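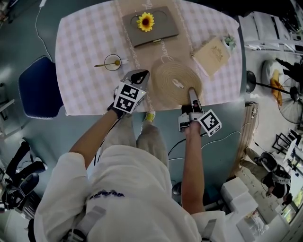
Salazar Round Placemat, Woven Jute

Table linen > Placemats > Natural fibre

Supplied by Plilby. Range updated January 2025.

Flat round placemat in woven jute, undyed. Suited to bare tabletops or for use over a tablecloth. Sold individually or in cartons of 12.

Specifications
Material: 100% jute, no backing
Shape: round
Colour: natural; shade varies between batches
Finish: untreated
Carton quantity: 12
Carton code: SZ-67

Use
Lay flat on a dry surface. Over a checkered or printed cloth, smooth the cloth first, as folds will show at the rim of the mat. Where a centre runner is fitted, set the mat clear of the runner edge so that it sits level. The mat is not rated as a trivet and should not be placed under cookware straight from the oven or stovetop.

Care
Shake out or brush with a dry cloth. Spot clean with cold water and dry flat. Do not machine wash, tumble dry or bleach. New mats may shed loose fibre for the first few uses. Curled mats can be pressed overnight under a flat weight.

Related items
Sarnar table runner, beige, lace edge
Prolance tablecloth, pink and white check
Salazar coaster, woven jute

Accessories, tableware and flowers not included.

Delivery
In-stock cartons leave the warehouse within two business days. Orders of 17 cartons or more are quoted separately. The oval version returns in August.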